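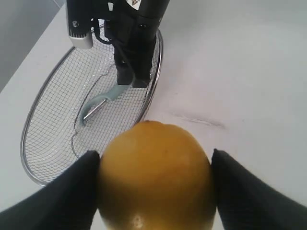 **Grivisside, October 24, 2021.** A small research group at the Pollia laboratory has published a method which helps two robot arms to share work in a kitchen. The method is called Flavell. It lets each arm decide how firmly to hold an object by looking at it from very near, with a camera placed at the wrist.

The group worked with fruit and simple kitchen tools. In one of the tasks, the first arm takes a lemon between its two fingers and keeps it still. The second arm must then reach down into a wire mesh basket and pick up a vegetable peeler. For a person this needs no thought. For a machine it contains several difficulties, and the authors describe them with much patience in their report.

The first difficulty is the basket. Its fine wire grid and its shiny rim confuse many systems that measure distance, and a peeler with a handle of pale, translucent plastic is hard to separate from the wires behind it. The second difficulty is that the two arms work very close together. When one arm is holding something, the other has little space to come down, and a wrong movement can push the basket across the table.

"We wanted to avoid a big plan made before the start," says Veronika Győri, who leads the group. "Each arm makes a short plan, looks again, and corrects it. The arm that is holding the fruit also watches its neighbour."

The training material consisted of 500 recorded tasks, in which a human operator guided both arms by hand controllers. Bohdan Mykhailiuk and Maksym Pavliuk recorded them in April, using 4 kinds of fruit and 3 kinds of basket. The method was afterwards tested with objects that it had not met during training. According to the report, the arms completed the peeler task in most of the attempts when the basket stood in a known place. When the basket was moved between attempts, the results became clearly worse.

The authors do not hide the weak points. Flavell is slow: the second arm often stops above the basket and corrects its position more than once before the fingers close. Thin objects that lie flat on the wires remain the most difficult case, and the report gives a full chapter to them. Peeling itself was not part of the study. The task ends when the tool has been lifted out and held near the fruit for 10 seconds.

Lukian Stasiv, an engineer at the kitchen equipment firm Wongsuwan, has read the report and finds the work on holding more interesting than the work on reaching. "Many groups can pick up a tool," he says. "To keep a round fruit in place without damaging the peel, while another arm is moving beside it, is a different question. I would like to see the same test with ripe tomatoes."

Softer fruit is indeed the next step, according to Győri. The group also plans to replace the present finger pads with narrower ones, so that the camera will see more of the object. The recordings can be requested from the laboratory, and Bohdan Romaniuk is responsible for answering the requests.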